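I've been having the same argument with Femi Obi for months, usually over chips, and I've decided to have it in public where he can't interrupt. He reckons the next big gain in two-armed manipulation is a bigger model. I reckon it's better timestamps, and a replay tool you don't dread opening.
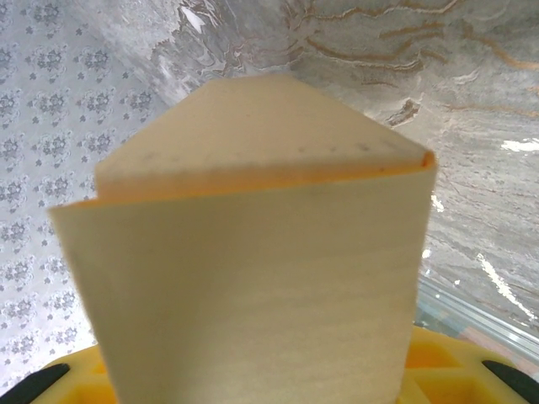
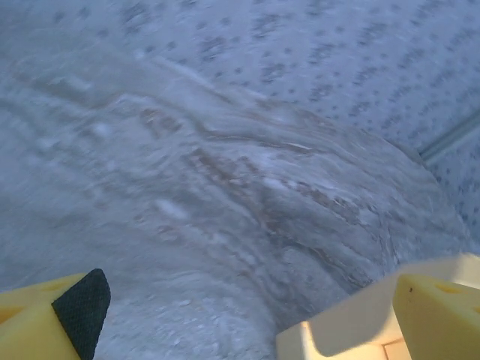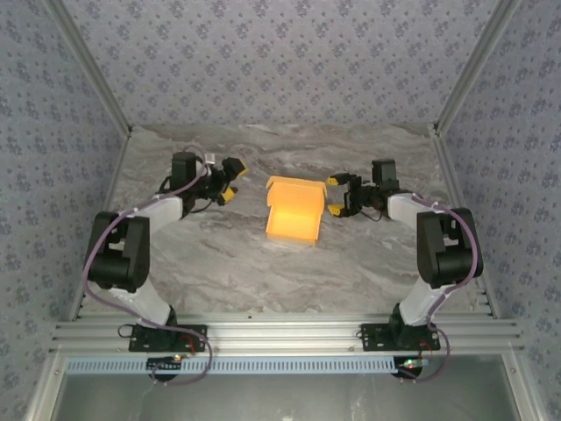
Top two from cameras at the gripper, last one the fixed view of both arms and the orange box.

Look at what a policy gets fed! Up close you've got a folded sheet filling nearly everything, or a big crumpled mass that could be a towel, and only the fixed view tells you how the arms sit relative to each other. Now let one of those streams slip by 66 milliseconds (we had exactly that in Fletby, our logging stack, right through June) and you're training the poor thing on a world that never existed. It'll learn something, sure. It just won't be what you showed it.

Femi's answer is that with enough data it all washes out. Maybe! But I went back through 28 of our worst episodes and 14 of them had a stream out of step, and I only found out because I'd finally got cranky enough to write a viewer that puts every camera and both sets of joint angles on one timeline. It took me roughly 10 evenings and it's ugly as sin, all grey buttons, and I'd defend it with my life.

The Vallton planner people went the other way, tooling first and models later, and I was pretty rude about how slow they were. I take that back. Femi, your shout next time, and bring your loss curves.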